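Ticket 2769 - Arm halts above paper towel roll, simulated kitchen cell
Site: Illgate
Cell: Trevor
Opened: 13 November 2020
Status: Closed, with one follow-up item 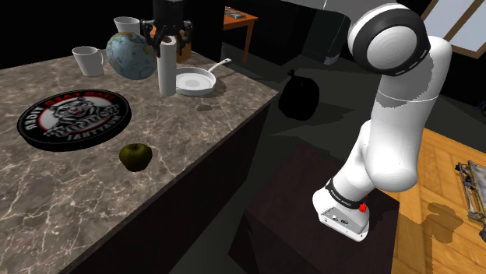
Reported fault. The arm completes its approach to the paper towel roll with the gripper open and then halts before the final descent. The controller returns code 61, joint limit reached. The operator restarted the cell and loaded the kitchen layout again. The fault returned at the same step. Runs in which the green apple is the target complete normally.

Initial checks. The simulation was paused above the roll and the joint values were compared with the limits in the Trultinico configuration file. All joints were within range except the wrist, which stood 2 degrees from its limit. The gripper model loaded without warnings. The collision log for the run was empty, and contact with the knife block behind the roll was therefore ruled out.

Cause. The pedestal height in the layout did not agree with the height in the planner. The layout was revised in May to use the present pedestal, and the planner retained the earlier value. The planner consequently asked for a wrist angle that the arm could not reach at the far end of the counter. Targets closer to the base were not affected - the error was present, but the arm had enough range to absorb it.

Corrective action
1. Simulation stopped and the existing planner file saved under the ticket number.
2. Base height in the planner file set to match the layout.
3. Base frame recalculated and the planner cache cleared.
4. Approach to the paper towel roll changed from vertical to slightly tilted, to leave more room at the wrist.
5. Frying pan collision shape enlarged at the handle, as the tilted approach passes nearer to it.

Verification. The full pick sequence was run overnight at Illgate from seed 1441. Code 61 did not recur. The apple sequence was also repeated, with no change in result.

Follow-up. Funmont support is asked to add a start-up check that compares the two height values and refuses to load the cell if they differ. Until that check is released, any change to the pedestal must be entered in both files by the person making the change, and noted in the cell log before the next run.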